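We use cookies to remember your preferences. By staying on this site you agree to our cookie policy. Accept / Manage settings

The Great Sock and Towel Sort

Every July I pull all the soft stuff out of the closets and go through it! I started a little after breakfast with roughly 70 pieces (socks, washcloths, dish towels, the lot) and I was still folding at 4 in the afternoon. My rule is simple - if it's scratchy, it goes in the rag bag, and if it's cozy, it stays.

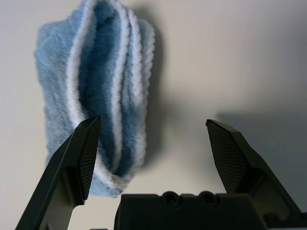 Maeve Dunne wrote in to say that fluffy socks should always be washed inside out and never go near the dryer, and she has kept one pair going for six winters that way. I'm trying it! Blue and white stripes are my weakness, and the fuzzier the better.

Towels took me much longer than socks. I fold mine in thirds and then in half so they stand up in the drawer, but the small gray ones never want to hold a crease, so those get rolled and go in the basket by the sink. 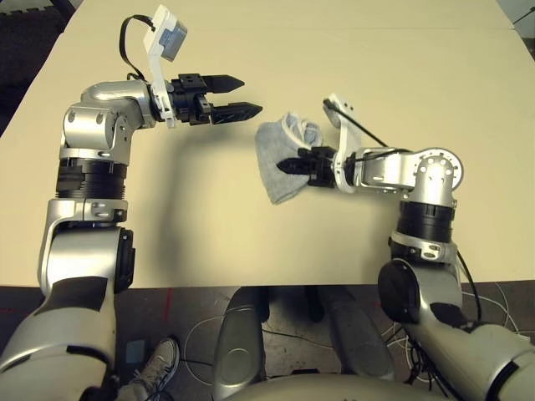

Light gray cloth at the table, still all crumpled.

Bed sheets are next - wish me luck with the fitted ones.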